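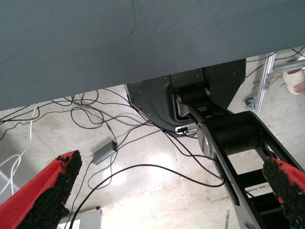

Section 2: Premises and floor

Home | Grants | Reports | Contact

September, by the Zurlow project office

Milmont calls the workshop fit-out finished. We aren't convinced: the concrete still has scuffs and speckled stains, and resealing was billed at $282.
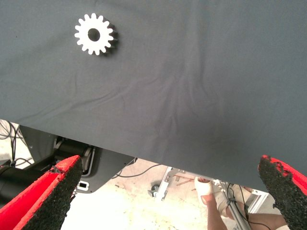

Section 3: Gear samples

One flat white gear on a grey cloth is thin evidence for an order of 53. The cloth is creased too. 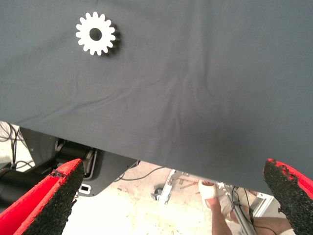

Photo: Dunbar workshop, Toledmont

We'd hold the last payment until the other gears are catalogued.

Last updated: September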